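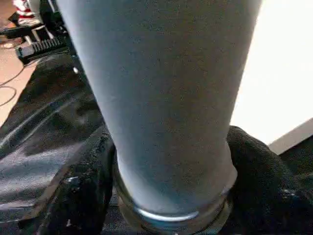

I've been living with the Morelli two-finger gripper since June, and I have grown fonder of it than I expected to be of anything that costs $793 before shipping! It replaced a Steltach that did fine with boxes and bolts but made me hold my breath every time it went near a glass.

Full glasses are my real test (my wife has stopped asking where the pint glasses go). The Morelli takes one low down, near the base, and the black fingers settle against the sides so gently — you can hear the motor ease off. I ran 11 glasses through in one evening and lost none, though I did have to redo the force setting after the first 2.

The wrist camera sits close, maybe too close. With a tall glass you never get the rim in view, so if you want to watch the level of your drink you'll need a second camera somewhere else. I'd also like a longer cable.

Setup took me most of an afternoon, mainly the Emell controller, whose menus I still get lost in. Four stars, and I'd buy it again.

Bahman Alipour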